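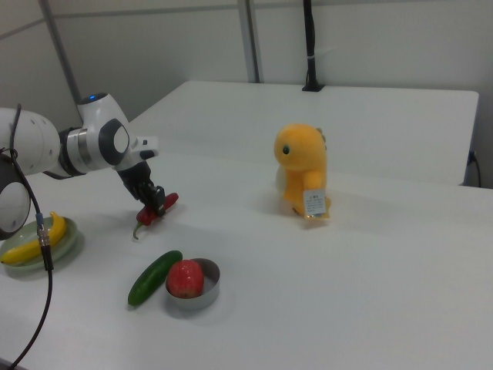 赤唐辛子は冷蔵庫のどこに置けばよいか。
丸のままの生なら野菜室。乾いた紙で包み、袋の口は軽く閉じる程度。へたは使う直前まで取らない。

検索 項目名を入力 全文検索 詳細

生赤唐辛子の家庭保存

生赤唐辛子の家庭保存(なまあかとうがらしのかていほぞん)は、完熟して赤くなった唐辛子の果実を、乾燥させずに台所で保管する方法の総称。きゅうり、バナナなど一緒に買われやすい青果との置き分けも、ふつうこの項目で扱う。

概要
唐辛子はナス科トウガラシ属。原産は中南米。若いうちは緑の品種が多く、熟すと赤くなる。生の赤い実は乾燥品より水分が多く、香りは青果に近い。辛味成分カプサイシンは種そのものより、種の付く白い部分(胎座)に多い。種だけ抜いても辛さはかなり残る。

出回りは夏から秋。露地物は8月に入ると量が増え、値も落ち着く。一度に使い切れない家が多く、保存の話はだいたいこの時期に集中する。

選び方
皮に張りと艶のあるもの。へたが緑でしっかり付いているもの。曲がりは味に関係なし。皮にしわ、へたの根元に黒ずみがあれば古い。軽く押してへこんだままのものは避ける。

保存方法
冷蔵。水気を拭き、紙で包んで袋へ。野菜室で7〜10日が目安。紙が湿ったら替える。洗うのは使う直前。洗ってから仕舞う場合は、へたの周りに残った水をよく拭くこと。

冷凍。丸のままでよい。重ならないようにに並べて凍らせ、固まってから袋にまとめる。凍ったまま刻める。解凍すると皮が柔らかくなり、生の歯ごたえは戻らない。炒め物、煮込み向き。

酢漬け、塩漬け。輪切りにして漬ける。容器は清潔なもの。酢に色が移るが問題なし。

乾燥。本項の範囲外。家庭では風通しのよい場所に吊るす例が多い。

ほかの青果との置き分け
同じ日に買った物をいったん全部食卓に出し、行き先ごとに分けてから仕舞うと早い。

きゅうり:低温に弱い。冷やしすぎると表面がぬめる。紙で包み、へたを上にして野菜室に立てる。旬の時期でも早めに食べる。
バナナ:常温。冷蔵すると皮が黒くなりやすい。エチレンを出すので、きゅうりの隣は避ける。きゅうりはエチレンで黄ばみが早まる。
唐辛子:上の2つとは別の袋。潰れた実の汁がほかの野菜に付くと、生で食べるときに辛い。

皿に盛って食卓に置く場合も、常温組と冷蔵組は分ける。飾りとして一緒に出すのは食事の間だけにしておくのが無難。

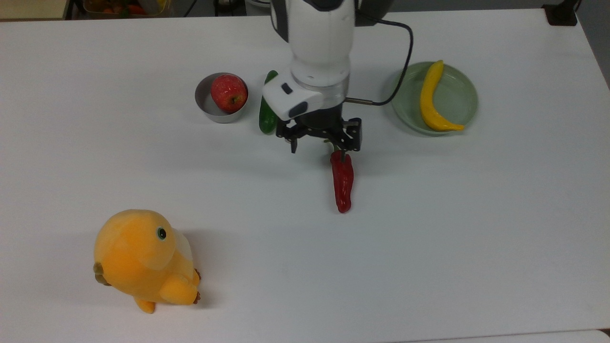

モイニハン(Moynihan)からは編集部あてに、きゅうりを立てて入れる話は場所のある冷蔵庫に限られる、うちは寝かせているが早く食べるので困ったことはない、との指摘が寄せられた。立てるほうが持ちがよいとする説明は多いものの、数日で食べきる量なら差は小さく、横置きを誤りとまではいえない。紙で包むほうは、どちらの置き方でも省かないほうがよい。

取り扱いの注意
切った手で目や鼻に触れない。手袋が確実。カプサイシンは水に溶けにくく、水洗いだけでは落ちにくい。食器用洗剤か、先に油をなじませてから洗う。まな板は唐辛子を最後に切れば洗い直しが一度ですむ。

乾煎りや強火の炒め物では刺激のある湯気が出る。換気扇は火を付ける前に回す。小さい子供のいる家では、丸の実を手の届く皿に置かないこと。

傷みの見分け
へたの根元の白い綿状のもの、実の中の黒い汁、酸っぱい臭い。いずれも捨てる。種が茶色いだけで臭いがなく、果肉が締まっていれば、古くなりかけの段階。状態を見て早めに加熱して使う。カビが一つ出たら、同じ袋の残りも出して確認。

表記について
「赤とうがらし」「生とうがらし」「レッドチリ」など売り場により不統一。「鷹の爪」は本来は品種名だが、乾燥品全般を指して使われることも多い。レシピの本数をそのまま生に置き換えると辛さが合わないことがあるので、少なめに入れて味を見なが調整する。

最終更新 03/10/2021

関連項目
きゅうりの板ずり
バナナの追熟
野菜室の温度
酢漬け(家庭)
まな板の臭い取り
完熟ピーマン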